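示教工位安全点检表(带批注)
适用范围:手动拖动示教、手持器远程示教
工位:Urnbridge实验间,双臂工作台
项目:Cerano
版本:十一月修订

填写说明
每次示教开始前由当班操作人逐项核对,结果写“合格”“不合格”或“不适用”。不合格项处理完之前,机械臂不得上使能。批注栏写现场实际情况,不要只写“正常”。本表和Saltex装配线那边的表编号不通用,两边的记录请分开存放。

一、人员与着装
1.1 操作人已完成示教培训,授权在有效期内。
结果:合格
批注:授权名单已更新,旧名单从门后撤下。

1.2 袖口收紧,不戴手链、挂绳、围巾,长发扎起。
结果:合格
批注:工牌挂绳也算挂绳,进工位前摘下放抽屉。上个月有人戴着挂绳做拖动示教,绳头勾进过腕关节旁边的线束,没有造成伤害,已经口头提醒。

1.3 拖动示教时不少于两人在场,一人拖动,一人守急停。
结果:合格
批注:守急停的人不兼做数据记录。看屏幕的时候眼睛就离开机械臂了。远程示教同样执行这一条。

1.4 操作人知道当前是哪种示教模式,开始前口头复述一遍。
结果:合格
批注:两种模式下机械臂的反应差别很大。拖动模式松手后手臂应停在原位,远程模式松手后手臂是否停下,取决于手持器的使能键有没有放开。新来的人容易混。

二、机械臂本体
2.1 底座固定螺栓无松动,划线标记对齐。
结果:合格
批注:两台都查了。靠柜子那台的标记线有点淡,下次补画。

2.2 底座状态灯颜色与当前模式一致。
结果:合格
批注:颜色对照卡贴在控制柜侧面,以卡为准,不要凭记忆判断。换过固件以后颜色定义改过一次,旧手册上的那一页已经作废。

2.3 各关节手动推动顺畅,无异响、无卡滞。
结果:合格
批注:第四关节反向时阻力略大,和上一次点检相同,继续观察。

2.4 重力补偿参数与末端负载一致。
结果:不合格,已处理
批注:更换夹爪后没有改负载,进入拖动模式时手臂慢慢往下沉。重新填写质量和质心后复测,松手不再下沉。以后凡是动过末端,这一项必须重做,包括只换指尖的情况。

2.5 外部走线留有余量,全行程内不绷紧、不刮碰。
结果:合格,有意见
批注:肘部外侧的线束垂得偏低,手臂收到最里面时离台面很近。建议加一个扎带固定点。

三、末端与夹爪
3.1 夹爪安装螺钉齐全,拧紧。
结果:合格

3.2 夹爪开合顺畅,断电后状态明确。
结果:合格
批注:这款断电后保持原位,不会自动张开。夹着东西时断电,要先托住工件再处理。

3.3 夹爪上方的传感器模块无松动,线缆接头到位。
结果:合格
批注:接头插紧后轻拉一下确认。有一次数据只录到前半段,原因就是这个接头没插到底。

3.4 夹持力设定不超过示教上限。
结果:合格
批注:示教时用低档。需要高档的动作先离线验证,不在人手靠近时试。

四、工作台与周边

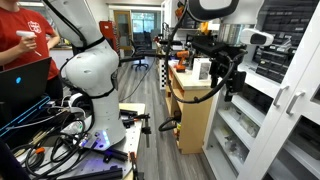
编制:Urnbridge实验间安全小组
审核:Oakley设备管理
阅读对象:示教操作人、当班监护人

机械臂、手持器、电脑和散件都集中在同一区域时,按以下各条点检。双臂工位的活动范围有重叠,检查时以两台手臂全部伸展后能碰到的区域为准,不以当前姿态为准。

4.1 手臂可达范围内无与任务无关的物品。
结果:不合格
批注:台面前部横放着黑色铝型材,手臂底座旁有一个透明塑料袋。型材收回料架,塑料袋清走。袋子容易被夹爪带起来,也会干扰视觉识别。工具用完也要归位,电钻不能长期放在柜面上。

4.2 台面线缆分束固定,电源线与信号线分开。
结果:不合格
批注:黑色线缆缠在一起,看不出哪根接哪台设备。要求按设备贴标签后重新理线。理线期间工位停用,总电源挂牌。

4.3 悬垂线缆不落入通道,不拖地。
结果:不合格
批注:第二台手臂那根长线绕了一个大弯,一直垂到接近地面的位置,人从柜子前经过时可能绊到。改为从上方走线,余量盘在支架上。改好之前,柜前通道不通行。

4.4 台面夹具、立杆、支架锁紧,突出端有防护。
结果:合格,有意见
批注:台面中部那根带夹座的金属杆要查杆顶有没有护帽,没有就补。靠前角的黑色夹具用手推过,不动。拖动示教时人的前臂会从立杆旁边经过,做大幅度动作前先把杆降低或者拆下。

4.5 笔记本电脑放在可达范围以外。
结果:待复查
批注:需要把两台手臂分别慢速伸到最远处再判断。如果够得到,电脑移到侧桌,线不够长就换线,不要为了迁就线长把电脑留在台上。

4.6 标定板固定可靠,不会倒向手臂一侧。
结果:合格
批注:标定板碰过以后要重新标定,扶正不算完成。标定日志写明是谁碰的没有必要,写明什么时候碰的有必要。

五、手持器与远程示教
5.1 手持器外壳完好,按键回弹正常。
结果:合格

5.2 使能键放开后,手臂立即停止。
结果:合格
批注:每次都实测,两台手臂分别测。先小幅移动,再放开。不接受只看软件界面上的状态。

5.3 手持器与手臂的对应关系正确。
结果:合格
批注:左右接反时,动手的人看着一台,动的却是另一台。核对方法是只使能一侧,抬高一点,看是哪台在动。

5.4 跟踪丢失时手臂保持停止,恢复后不追赶。
结果:合格
批注:用手遮挡后再放开,手臂没有跳动。恢复跟踪后要重新按使能键才能继续,这个设定不得关闭。

5.5 速度和位移缩放比例在允许范围内。
结果:合格
批注:首次做某个任务时用最低比例。示教人觉得太慢可以提出来调,由监护人改,自己不改。

5.6 操作人站位在可达范围以外,退路通畅。
结果:合格
批注:手持器有长杆时,杆的前端也算在站位范围里。人站得够远但杆伸进去了,按不合格处理。

六、急停与联锁
6.1 两个急停按钮逐个按下试验,均能切断使能。
结果:合格
批注:台前一个,监护位一个。按下后两台手臂都应停,不能只停一台。

6.2 急停按钮周围没有遮挡。
结果:合格
批注:不要在按钮上挂线,也不要拿它前面那块地方放水杯。

6.3 急停复位后手臂不自动恢复运动。
结果:合格

6.4 软件限位和虚拟边界已加载。
结果:合格
批注:Cerano任务的边界文件和其他任务不同,加载后看一眼文件名。双臂互碰检测保持开启。

七、示教过程与数据
7.1 录制前试走一遍,不夹持工件。
结果:合格

7.2 失败的示教当场标记,不事后补。
结果:合格
批注:本批录制376条,标记无效161条。无效的主要是工件滑落和走线干涉,后一类和4.3有关。走线改好后应当减少,下次点检时对比。

7.3 连续示教按规定休息。
结果:不合格
批注:有一段连续录了将近两小时没有换人。后半段动作明显变粗,夹爪碰到台面的次数也多。换人时间写进排班,由监护人喊停。

7.4 回放前人员退出,首次回放使用低速。
结果:合格
批注:回放时手里不拿手持器。回放当中要改动作,先停下再改,不允许用手去推正在回放的手臂。

八、收工
8.1 手臂回到停放姿态,夹爪内无工件。
8.2 手持器关机,放回充电位。
8.3 末端负载参数有改动的,写在交接单上。
8.4 台面清理,零件回到对应的小盒,抽屉关好。
8.5 断开使能,确认状态灯与停机状态一致后关总电源。
批注:8.4执行得最差。零件盒放错格的情况比较多,放之前看标签。

不合格项汇总
2.4 已处理并复测。
4.1 当班清理,清理后由监护人复看。
4.2 停用工位理线,完成后重做第四部分全部条目。
4.3 改走线前封闭柜前通道。
4.5 待伸展试验后定。
7.3 修改排班。

处理意见:4.1、4.2、4.3完成前,本工位不做双臂同时示教,也不做单臂示教。复查合格后由Oakley设备管理签字放行,放行记录附在本表后面。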